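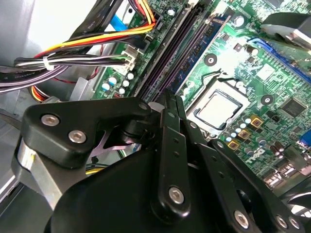 Apr 30, 2026

I have owned this desktop computer since I moved to Kikville, and for most of that time our relationship has been excellent. It hummed under the desk, I put a plant on top of it, and we left each other alone. Then in October it started turning itself off during anything more demanding than a spreadsheet, and I did what any responsible adult would do. I bought a bigger desk fan and pointed it at the side panel. That got us through to spring.

This month I finally took the panel off. I will spare you the dust, except to say that I could have knitted with it.

The plan was modest: remove the cooler, wipe off the old thermal paste, put on new thermal paste, screw the cooler back down. The guide I was following, on a hardware forum called Zundport, gave this job eight minutes. I'd love to meet the person who does it in eight minutes. I spent longer than that looking for the right screwdriver, which was in the kitchen drawer with the takeout menus, where I apparently keep my precision instruments.

A few notes for anyone else who has put this off.

Warm the thing up first. Old paste sets like grout. I ran the computer for a while, shut it down, pulled the plug, and then twisted the cooler gently from side to side, making small noises of apology. It let go with a crackle I felt in my teeth.

A processor without its cooler is a strange thing to look at. It's a little square of silver in the middle of a green board, held down by a metal plate with a lever, and you have been trusting it with your taxes. Mine cleaned up nicely with coffee filters and rubbing alcohol. Paper towels leave fuzz. I know this because I started with paper towels.

Do not unplug every cable "to get some room." There's a great fat bundle of them in there, and they all look as if they know where they're going. I took a picture of mine on my phone before touching anything, and it came out as a brown smear with my thumb in it.

The memory can stay where it is. I took mine out anyway, on the theory that I was in the neighborhood, and then needed three tries to get it seated again. Pushing down on computer parts that hard feels like something you should be arrested for.

The Zundport thread about how much paste to use has 742 replies. There is a pea camp, a rice camp, a thin-line camp, and one man with a credit card who spreads his like cream cheese. I read more than 31 of the replies before closing the tab and going with a pea. A small pea – the frozen kind.

I ordered the paste from Onemum, which until now I'd only used for vacuum bags. It came in a box that could have held a second computer. The tube will last me, by my reckoning, until I'm dead.

It's all back together now. One screw was left over, and I've put it in a saucer on the windowsill, where it can think about what it's done. The fan has gone back to the bedroom and the plant is on probation on top of the bookcase. So far the computer has stayed on for a whole evening of video, plus the time it took me to type this.

Next up is the printer, which I'm not opening.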